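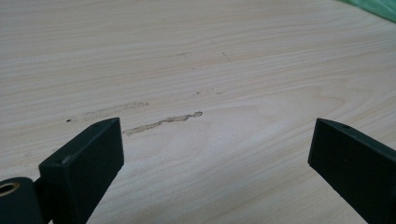 New in the rental program: the Tonia hand-held gripper

From this month the Clesside workshop is offering the Tonia hand-held gripper for rent, as a kit, to small companies and school labs. Many of our readers asked for it after the open day in April, when we had only one kit to show and the line to try it was long.

For those who did not come: you hold the tool in your hand and do the job yourself, for example wiping a table, and the recording is later used to teach a robot arm the same job. The kit contains the gripper with two black fingers, a charger, a spare set of fingers and a hard case. The camera is already mounted and looks down between the fingers, so you do not have to adjust it.

Natalina Donati tested the kit for us during two weeks, mostly with table cleaning. Her opinion is good, with some reservations. The grip is comfortable and the fingers open wide, so a mark on the table stays well in view between them while you approach it. She found that a dried smear on pale wood is a more difficult task than it seems, for the person and for the robot also. The brown of the smear is not far from the brown of the grain, and a faint smudge can be lost completely if the light is poor. She advises to work in soft, even light and to begin with the bigger marks.

What she liked less is the weight. After 272 recordings her wrist was tired, and she would prefer that the handle was a little shorter. The fingers also show scuffs on the edges quite early. This does not change how they work, but please do not be surprised if your kit arrives with some signs of use.

The rent is 690 euros for one month, with the training session included. A deposit of 2000 euros is asked and it is given back when the kit returns complete. Members of the Puvisville lab network pay no deposit. The software for sorting the recordings, Aranda, comes with the kit and can be used until the end of the rental.

We have two kits at the moment, and the first is already reserved. To book the other one, please write to Loredana Barbieri at the workshop desk and tell her which task you want to record. Jirayu Wongsuwan gives the training session - it takes one morning, and you may bring a colleague.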